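Pikmont Open Day Door Set: data card

Summary

The Pikmont Open Day Door Set is a small collection of simulated episodes recorded during a public demonstration at the Işık lab in May. A two-armed robot was operated in a rendered indoor room. The task family is door work: approach, contact, push, pull, and moving clear of the door. The set holds 19 episodes. It was put together as a record of the demonstration and as test material for the Jumik replay tool.

Status

Frozen. Corrections to the notes file are accepted. The episodes themselves will not be changed.

Background

The open day ran from mid-morning until 4 pm. Visitors were shown the simulator on a wall display and could take a turn at the operator station. Each turn started from a reset room and ended when the operator released the controls or when the time limit was reached. The time limit was three minutes. Turns in which the visitor asked not to be recorded were not written to disk.

The simulator was Valten, in the build that was current at the lab that week. The room layout, colours and lighting were drawn from the standard indoor pool. No objects were added for the event. Lighting was left at the value drawn by the pool, so some rooms are dim.

Contents

Each episode folder contains:
episode.log: joint positions, gripper commands and contact flags
view_body/: rendered images looking down over the robot body
room.cfg: the room definition, including door hinge limits
notes.txt: remarks typed by the lab member on duty, often blank

Contact flags come from the physics engine and are not smoothed. A flag may switch on and off several times while a gripper rests against a door. Users who need a single contact event should apply their own filter.

Viewpoint

The body view moves with the robot. Walls and surfaces may appear at a slant, and the horizon should not be assumed level. A door swung towards the robot can take up much of the image, with most of its near face in shadow. Methods that depend on seeing a handle will have little to work with in such images. In the one reproduced in this card, the right gripper is up against an open door panel, or very nearly so, while the left gripper is empty and points upwards over a wooden surface. The only handle in view belongs to the closed door at the back.

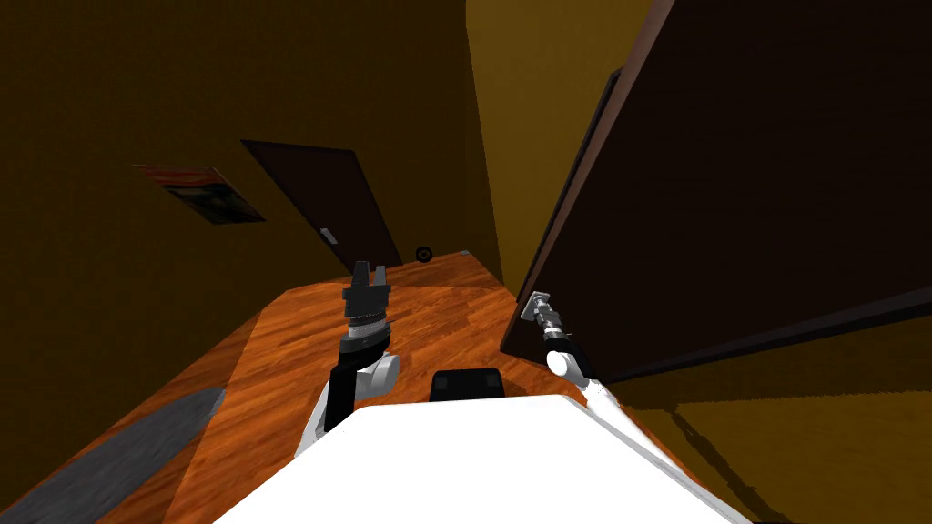
One visitor asked why the robot did not simply back away and try the door again from further off, as a person with full hands would. The reply given at the station was that it could, and that the operator was free to drive it back, but that the controls for the base and the controls for the arms were on separate pedals and most first-time operators forgot the base. The remark was entered in the notes file and led to the "base_idle" field described in the next section.

Labels

Labels were added after the event by two lab members working separately. Where they disagreed, both values were kept.
outcome: opened, closed, no_change, unclear
arm_used: left, right, both
base_idle: true if no base command was sent during the episode

The value "unclear" is used where the door moved but the labeller could not say whether the arm or the base had moved it. It should not be read as a failure.

Known problems

The clock on the operator station ran about 2 seconds ahead of the simulator clock. Times in notes.txt follow the station. Times in episode.log follow the simulator.

Gripper commands were sent at a lower rate than joint commands. Missing gripper values are filled with the last known value.

Door friction was set higher than the Valten default in the morning and put back to the default after lunch. The value in force is given in room.cfg.

Suitable uses

Checking replay, testing contact filters, and teaching. The set is too small for training, and the operators were mostly beginners. It should not be used to compare controllers.

Personal data

None. No names, voices or pictures of visitors were stored. Operator turns are not linked to one another, so repeat turns by the same visitor cannot be picked out.

Reading the files

Open a folder in Jumik with the "replay" command and point it at episode.log. Room files load on their own if room.cfg is in the same folder. Older versions of Jumik ignore the hinge limits and will let a door pass through the wall.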